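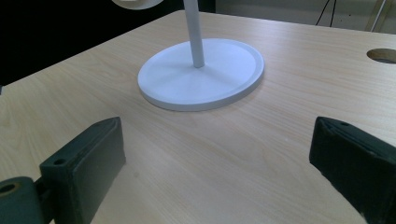 *Figure 1. White stand with a round base on a light wooden tabletop.*

# Electricity Use in Older Rental Housing in Plembridge

Final project report, Energy and Buildings course, Bestmont College

## 1. Background

Plembridge has 1,893 rental units in buildings put up before modern insulation rules took effect. Most of these units are heated by gas, and past studies of the town have therefore treated their electricity use as a minor matter. Tenants, however, pay the electric bill directly in nearly all cases, while gas is often included in the rent. A change in electricity use is felt by the tenant at once. The same is not true of gas.

The purpose of this project was to find out how tenants in older units use electricity during the heating season, and whether the condition of the building affects that use. The project did not examine gas use, water use, or the cost of repairs.

## 2. Method

Letters were sent to 500 addresses in the Ginting and Cledau neighborhoods in November. The addresses were drawn at random from the town's rental register. Forty households agreed to take part and completed both stages of the study.

In the first stage, each household filled out a questionnaire on the age of its major appliances, the number of people living in the unit, the usual hours spent at home, and any rooms considered too cold or too damp. In the second stage, the household read its own meter every evening at 9:00 p.m. through the month of January and wrote the reading on a form supplied by the project team. Households missing more than three readings would have been removed from the results. None were.

Small plug-in items such as lamps, fans, and chargers were recorded as a single group. Portable heaters were recorded separately.

## 3. Results

### 3.1 Daily pattern

Use was lowest in households where all adults worked outside the home. This was expected. Less expected was the difference between the two neighborhoods. Households in Cledau used more electricity per person than those in Ginting, even when the number of hours spent at home was the same.

### 3.2 Portable heaters

The difference is largely explained by portable electric heaters. Many Cledau tenants reported using one in a bedroom or bathroom that the central system did not warm well. The most common type was rated at 2,000 watts. Run for three hours in an evening, a heater of this size at full power uses 6 kilowatt-hours, more than several of the Ginting households recorded for a full day.

Tenants who used portable heaters were also more likely to report single-pane windows and gaps around outside doors. Few had raised these problems with the landlord. The reason most often written on the questionnaire was concern about a rent increase.

### 3.3 Lighting and small items

Lighting and small plug-in items made little difference between households. Almost all participants had already changed to LED bulbs. Several had been told by relatives that unplugging chargers would lower the bill by a large amount, but the meter readings did not show any clear effect from this practice.

## 4. Limits of the study

The group was small, and the households that answered the letter may be more interested in energy than tenants in general. Meter readings were taken by the participants and could not be checked. January was also milder than usual, and heater use in a colder month would probably be higher.

## 5. Recommendations

The town's rental inspection form should include a question on window type and door seals. The present form asks only whether windows open and lock.

Landlords in Cledau should be offered the same weatherstripping grant that is now open to homeowners.

A later student group should repeat the meter readings in February and include units on the upper floors of the Cledau mill buildings, which were not represented in this study. Copies of the blank questionnaire and the reading form are held at the department office.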